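Bultura - Archivo y almacén, apuntes tema 8 (22/11/2012)

Muebles con estantes: primero mirar, luego mover. Bisagras metálicas, juntas entre tableros, holguras. La veta clara engaña, las juntas se ven mal.
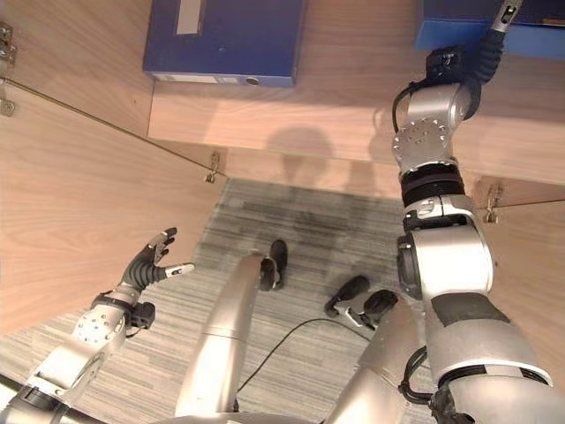 Cajas con tapa: etiqueta legible, borde delantero nunca por fuera del estante. Peso abajo, lo ligero arriba. Numeracion correlativa, de la 1 a la 115, sin saltos.

Suelo: despejar antes de abrir puertas. Nada apoyado en el paso, ni "un momentito".

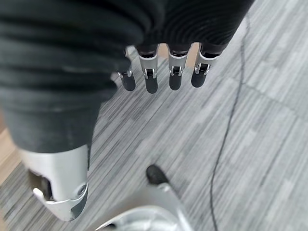

Pasar la mopa al final - siempre al final. Gris disimula el polvo, repasar esquinas.

Para el proximo día: leer ficha Kondska, pág. 233, y traer hecho el inventario.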